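Clearing out a snack drawer, quick version

Did ours in April, took 67 minutes with breaks. Go faster than I did.

1. Pull the drawer all the way out. Tip it onto a table. Dont sort yet.

2. Check dates. Anything past and opened — bin. Past but sealed, your call. Crackers go soft first, nuts go bitter.

3. Wipe the drawer, warm water and a bit of dish soap. Corners too. Let it dry properly or you'll get ants.

4. Wrappers next. Candy twists, crinkly snack bags, all of it in one pile, then trash. Most curbside programs wont take them, check yours. 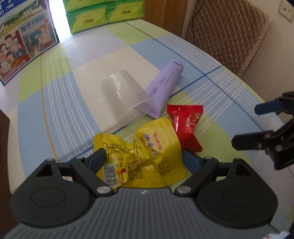

5. Put back by type. Salty left, sweet right, tea in the tin. Open bags get a clip — clothespins work fine.

6. Write the month on a bit of tape, stick it inside the drawer. Repeat in three months or so.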